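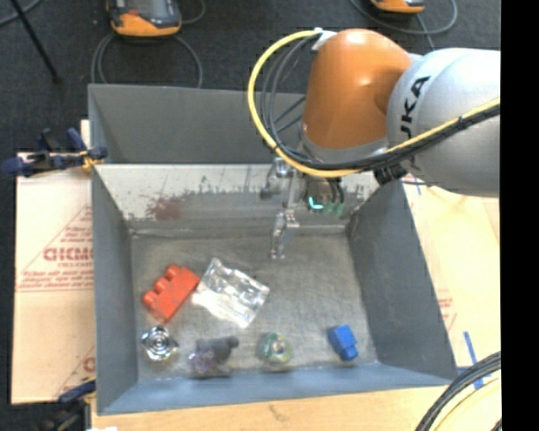 Items on the floor of an open metal bin.

Clivuvstead drop-off centre to take small household goods free of charge from June

Residents of Clivuvstead will be able to leave small household goods at the Kirkon Road recycling centre without paying a gate fee from June, after the shire council voted to drop the charge for a 12-month trial.

The change covers toasters, kettles, hand tools, lamps, pots and pans, toys with batteries, and other things that can be carried in one hand. Larger items such as fridges, mattresses and lounges will still be charged at the current rate.

Council figures show 2,542 loads were brought to the centre last financial year by people with small goods only. Another 396 reports of dumped rubbish were logged over the same period, many of them on the unsealed roads between the town and the Flivwood turn-off. A staff report to council said the minimum fee was often more than the item had cost when it was new, and that some people were putting such goods in their kerbside bins instead.

The report said batteries hidden inside household goods were a particular worry. Two truck fires in the past three years were put down to batteries crushed in general waste. Nobody was hurt in either fire, but one truck was off the road for seven weeks and a hired vehicle had to be brought in to cover the northern run.

Under the new arrangement, drivers will turn left after the weighbridge and go straight to a covered bay beside the cardboard shed. Goods will be sorted there into open bins for metal, mixed plastic and items with a cord or battery. Paint, gas bottles and motor oil are to be taken to the counter as they are now, and must not be left in the bay.

Residents are asked to take out loose batteries before they arrive if it can be done safely. Tape should be put over the ends of any lithium batteries. Phones and laptops will be accepted, but the council says it will not wipe them, and people should clear their own data first.

Zaugg, the company that holds the contract to run the centre, will collect the sorted material and sell it on. The council will keep a share of the money from the metal, though the report warned that scrap prices had moved a good deal over the past two years and no income had been included in the budget for the trial.

The cost to the council in lost gate fees and extra staff hours will be met from the waste reserve. There will be no change to the waste charge on rates notices this year.

Councillors were not all in favour. One said during debate that people in the outer districts, who do not have a kerbside service and face a long drive to town, would get little out of the change. An amendment was passed asking staff to look at a mobile collection that would stop at the Flivwood hall twice a year. A report on that idea is due in spring.

A second amendment, which would have let small businesses use the bay, was lost. Tradespeople and shop owners will have to keep using the commercial entrance and paying by weight. The manager's office said it would be hard to plan staffing if commercial loads came through the same lane.

Goods in working order will go to the reuse shop at the front of the site, where they will be tested and tagged before being put out for sale. The shop has been short of kitchen goods since it reopened after the floor was replaced, and it has also asked for bicycles, garden tools and children's car seats less than five years old. It cannot take cots, helmets, electric blankets or anything with a frayed cord.

Shop prices start at $1 and most goods sell for under $20. Money raised goes towards the shop's wages and the school bus shelter program, which has paid for new seats at the Kirkon Road and Mill Lane stops.

The council will spend about $1,000 on new signs at the gate and along the internal road. Existing signs have faded and the arrow for the green waste area has pointed the wrong way since the entrance was moved. A flyer with a map will go out with the next rates notice, and copies will be left at the library and the swimming pool.

Households will be limited to 100 kilograms of small goods per visit. There is no limit on the number of visits, but drivers will be asked for proof of address, such as a licence or a rates notice. People who rent can show a power bill.

The centre is open from 8 am to 4 pm and closes for half an hour at midday. The new bay will keep the same hours. Trailers must be covered, and dogs have to stay in the vehicle.

Staff have suggested residents avoid mid-morning in the first few weeks if they can, as the weighbridge queue already reaches the road at busy times. Part of the car park will be closed in the last week of May while the bay is line-marked and the drain beside the cardboard shed is repaired. The reuse shop will stay open during the work, with parking on the gravel area opposite.

Comments on the trial can be left at the centre's counter or sent to the council's waste office. A progress report will go to councillors after six months.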